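Filed under: Simulation > Collecting demos

Recording drawer demonstrations in the simulator

Before you start, load the bench setup and check that the arm is at its rest pose. If the last person left it halfway through an episode, press reset and wait for the objects to settle.

1. Pick a task from the list and read the whole instruction. "Pull the handle" and "open fully" are scored differently.

2. Start recording, then move. Idle seconds at the beginning get trimmed, but long pauses in the middle stay in and the policy learns to pause there too.

3. Come in slowly over the handle with the fingers open. Switch to the wrist view for the last part of the approach. Line up on the bar itself, with one finger on each side, and keep clear of the panel face.

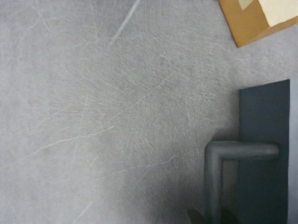 Wrist view at the handle, fingertips at the bottom edge.

The wrist view is soft at this range, so don't try to judge depth from it alone. Flip back to the side view once before you close. Shadows help as well – Luana Sampaio steers almost entirely by them and her episodes are some of the cleanest we have.

4. Close, hold for a moment, then pull in a straight line. If the grip slips, open, back off and try again in the same episode. Keep up to 3 retries. After that, stop and mark it as failed.

5. Save with the right tag. Failed episodes go in their own folder – please don't delete them. Aminu Ekpo uses them to train the success detector.

Change something between episodes. The randomizer handles box position and lighting, but the path your hand takes is up to you. A set of 200 episodes that all come in from the left gave us a Brestitz policy that could do nothing from the right.

The target for each task is 200 good episodes. Split them into 4 sessions if you can, as driving gets sloppy when you're tired. Episode 1890 in the shared folder is a good one to replay before your first session.

Problems with the controller go to Zaid Nimri.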